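4. Nettoyer et nourrir le plateau

Bon, le plateau en pin, c'est la partie que je préfère ! Comptez une petite heure, séchage non compris.

1. Dépoussiérez dans le sens des planches (chiffon doux, jamais d'éponge grattante, j'ai ruiné ma première table comme ça).
2. Diluez une noisette de liquide vaisselle dans un bol d'eau tiède.
3. Passez le chiffon bien essoré, sans insister sur les joints.
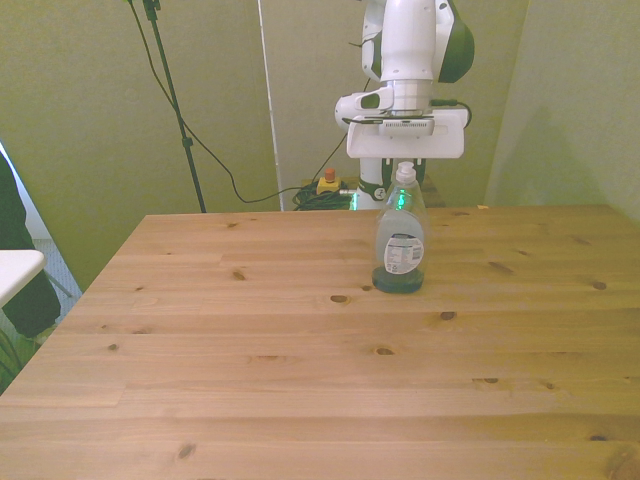

Fig. 7 – Plateau en pin et flacon de liquide vaisselle.

4. Essuyez tout de suite, puis laissez sécher 16 heures.
5. Étalez l'huile Nusdale en couche très fine – vraiment très fine !

Attention : pas de javel, pas de vinaigre pur, et les chiffons huilés sèchent à plat, dehors (en boule, ils peuvent prendre feu).

Remarque : les nœuds boivent moins que le reste, alors je les essuie deux fois. Pour le piètement, voir la section 5.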